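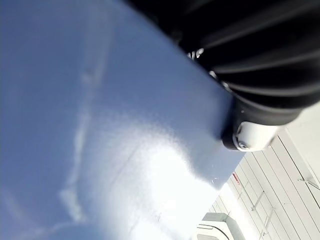
Dastside plays its last home match of the regular season this weekend, and I want to go over where the women's team stands before the playoff talk takes over. Short thread, mostly about the defense. A few people asked about the new home shirts first. They're a pale blue-white, very close to the color of the surface in the photo, without the whitish streak. I like them better than last year's. They do show grass stains.

Dastside has 36 points and sits second. Savik is first on goal difference. Gape is two points back in third with a match in hand, so second place is not settled.

The attack gets most of the attention, and it shouldn't. Dastside has taken 117 shots on goal this season, which is only fifth in the league. Savik and Gape have both taken a lot more.

The goals against column is where the season was won. 13 allowed all year. Four of those came in the one bad afternoon at Nosside back in June, when the back line was missing both starting fullbacks and the keeper got hurt before halftime.

Take that match out and you have a team that has not given up more than one goal to anybody. I know you can't take it out. It still tells you what the regular back four looks like when it's healthy.
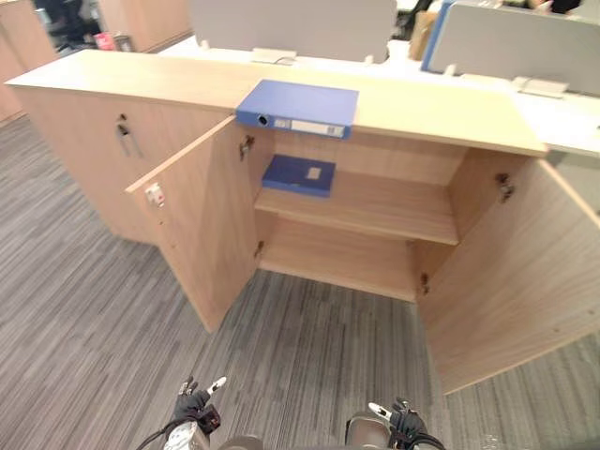 The other part of it is where they defend. Last season they dropped to the edge of their own box as soon as they had a lead and then spent 20 minutes clearing crosses. This year the line stays up near midfield and the two holding players close the gap in front of it.

It's a risk against fast forwards. Savik got in behind twice in the first meeting and should have scored both times. One went wide, one hit the post. Dastside won 1-0 and I would not call it comfortable.

Clémence Langlois has been the reason the high line holds up. She moved from left back to center back in the spring after the team lost two players to transfers, and I thought it was a stopgap. She isn't tall for the position. She reads the through ball early and she almost never goes to ground.

She is also the one who starts the attacks now. Watch her first pass after a turnover. It goes forward or wide to the right nearly every time — last year's center backs would have gone back to the keeper.

Set pieces are still a worry. Outside the Nosside match, more than half of what they've allowed came off corners. They mark zones at the near post and go player for player everywhere else, and the handoff between the two is where it breaks down. Gape scored on exactly that, a runner from the top of the box with no one picking her up.

I asked one of the assistants about it after training. The answer was that they've worked on it and would rather fix the system they have than switch this late in the year. Fair enough. I'd still put a taller player on the six-yard line.

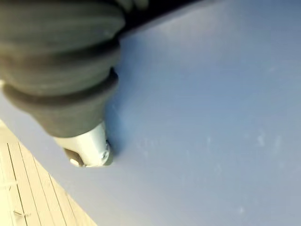

Gray ribbed bellows, with a short white-to-silver tip at the narrow end.

Attendance, for those who keep asking me. The best crowd of the season was 2,666 for the Savik match, and that's a club record for a league game. The rest of the home dates have been well under that. Rain hurt two of them.

The east bleachers will be open again this weekend. Parking behind the gym fills up early, so use the lot across the road and walk over. Gates open an hour before kickoff.

On the opponent: Nosside has nothing to play for in the table. They've been starting younger players for a month and have looked loose and quick doing it. Their left winger gave Dastside all kinds of trouble in the first meeting and she's still starting.

What I expect is the usual back four, with Langlois on the left side of the middle pair, and a cautious first half. A draw guarantees a home playoff match only if Gape drops points. A win guarantees it no matter what.

If they finish second they host the semifinal. If they finish third they travel, probably to Savik's side of the state, on that narrow turf field where the high line is hardest to play. So the match matters quite a bit more than it looks on the schedule.

I'll post the lineup when it comes out and some notes at halftime. Corrections welcome if I have a number wrong, I keep these by hand.

Oct 16, 2024
Filed under: Women's Soccer, Match Previews
4 min read
Home | Teams | Schedule | Standings | Archive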